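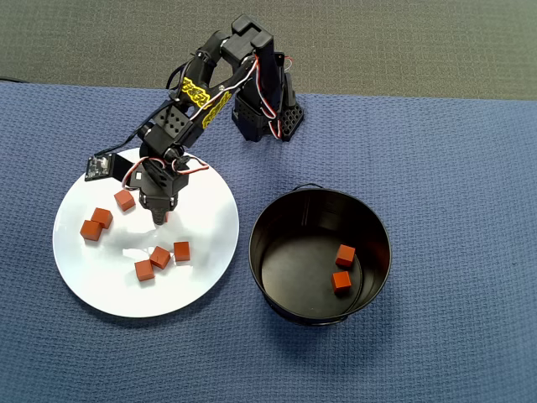
Rhydian Craddock wrote to me that the Purkbridge house-clearing kit had lifted "a heaviness" from his hallway within 3 nights, and that I should try it before sneering.

Filed under: Reviews > Cleansing & Protection

So I did. You get a bundle of sage, a pouch of salt, a small bell and a booklet of 16 pages, four of them ads for other kits. The salt smells of lavender – why, the booklet doesn't say. I rang the bell in every corner as told. The attic door still bangs, same as it did in June. Sage burns evenly, I'll give it that. Buy the sage alone.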